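Glanz, Abrieb, Schatten: Wie Gebrauchsflächen altern

12. Mai 2024

Neue Oberflächen lassen sich gut messen. Glanzgrad, Rauheit und Schichtdicke stehen im Datenblatt, und die Abweichungen innerhalb einer Charge sind klein. Schwieriger wird es nach einigen Jahren Gebrauch. Dann liegen auf derselben Fläche polierte, zerkratzte und nahezu unberührte Zonen nebeneinander, und ein einzelner Messwert sagt über den Zustand wenig aus.

Valbona Stojanović arbeitet seit sieben Jahren an diesem Problem. In der Werkstatt Sleiman begutachtet sie Theken, Handläufe, Schubladenböden und Transportkästen. Ihre Kartei umfasst inzwischen 2.000 Einträge, jeweils mit Streiflichtaufnahme, Glanzmessung und einer Skizze der Nutzungsrichtung. Die Skizze hält sie für den wichtigsten Teil. »Der Messwert sagt mir, wie stark eine Stelle verändert ist. Die Richtung der Spuren sagt mir, was dort bewegt wurde.«

Mattierung und Politur

Mechanische Beanspruchung wirkt auf Oberflächen in zwei Richtungen. Harte, kantige Partikel reißen Furchen in das Material, das Licht wird diffus gestreut, die Fläche erscheint stumpfer. Weiche Gegenkörper wie Textilien, Haut oder Karton tragen dagegen die Rauheitsspitzen ab. Eine ursprünglich matte Lackierung beginnt dann zu glänzen. Fachleute sprechen von Aufpolieren, obwohl niemand poliert hat.

Im Projekt Gurarora wurden beide Vorgänge an demselben Bauteiltyp verglichen: Handläufen aus lackiertem Stahl im Treppenhaus des Gebäudes Fultodside. Untersucht wurden 34 Abschnitte. An 29 davon lag der Glanz auf der Oberseite höher als auf der Unterseite. Die übrigen Abschnitte befanden sich im Eingangsbereich, wo Sand und Streusplitt an Handschuhen und Taschen haften. Dort überwog die Furchung.

Die Rolle des Lichts

Für die Beurteilung ist die Beleuchtung ebenso maßgeblich wie das Material. Unter diffusem Deckenlicht verschwinden feine Kratzer fast vollständig. Eine Punktlichtquelle in flachem Winkel macht sie sichtbar, überzeichnet sie jedoch. Stojanović nimmt deshalb jede Fläche aus mindestens zwei Richtungen auf und vermerkt den Einfallswinkel auf der Karteikarte. Aufnahmen ohne diese Angabe verwendet sie nur zur Orientierung.

Hinzu kommt die Farbe. Mittleres Grau gilt als unempfindlich, da helle wie dunkle Spuren darauf einen mäßigen Kontrast haben. Für Staub trifft das zu. Bei Reflexen versagt die Regel, denn im Glanzlicht bestimmt kaum noch der Farbton, was das Auge wahrnimmt.

Ein Prüfblatt unter dem Namen Skundevum soll die Bewertung vereinheitlichen. Der Entwurf trennt drei Befunde, die in der Praxis häufig vermengt werden: Materialabtrag, Materialauftrag und reine Verschmutzung. Die nächste Fassung ist für September vorgesehen.

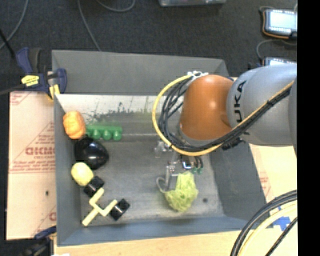 Materialabtrag und Auftrag sauber zu trennen, bleibt der aufwendigste Schritt der Begutachtung. Böden von Behältern sind dafür ein dankbarer Gegenstand, denn sie werden anders beansprucht als die Wände. Am abgenutzten, metallisch wirkenden Boden des grauen Kastens zeichnen sich die dunklen, gesprenkelten Scheuerspuren vor allem in dem hellen, spiegelnden Streifen nahe der hinteren Kante ab. Die gelbgrüne Schliere daneben wäre nach dem Prüfblatt gesondert zu erfassen, zunächst ohne Zuordnung. Ob eine solche Stelle Auftrag oder Verschmutzung ist, entscheidet erst die Wischprobe mit destilliertem Wasser und anschließend mit Isopropanol. Bleibt die Färbung danach bestehen, folgt eine zweite Glanzmessung an derselben Position.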